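Plukis teaching arm kit, two months in

I bought the Plukis kit to teach a small arm to clear toy bricks off a table and into a box. You get a leader arm that you move by hand, a follower arm that copies it, and software that records each run. Assembly took me most of a Saturday. The screws are sorted badly and the manual skips the wrist cable.
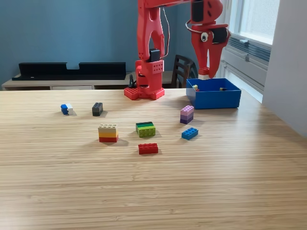
The leader is light and has very little drag, so long sessions don't tire the hand. My first batch was 60 runs. I threw out 11 of them, mostly places where I had paused to think – the software records the pause along with everything else, and there's no trim tool. Single bricks are easy to teach. Joined stacks take more care because you have to decide which way to grip them and then stick to it.

Calibration drifts if you bump the base. Redoing it takes 8 minutes. 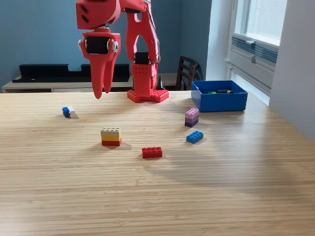 Fadi Dabbas wrote in to disagree about the pauses: short ones never hurt his results, and he gets more out of moving the box between runs. He also does 10 runs at a time and then stops for the day. I've started moving the box too. I would still pay extra for a trim tool.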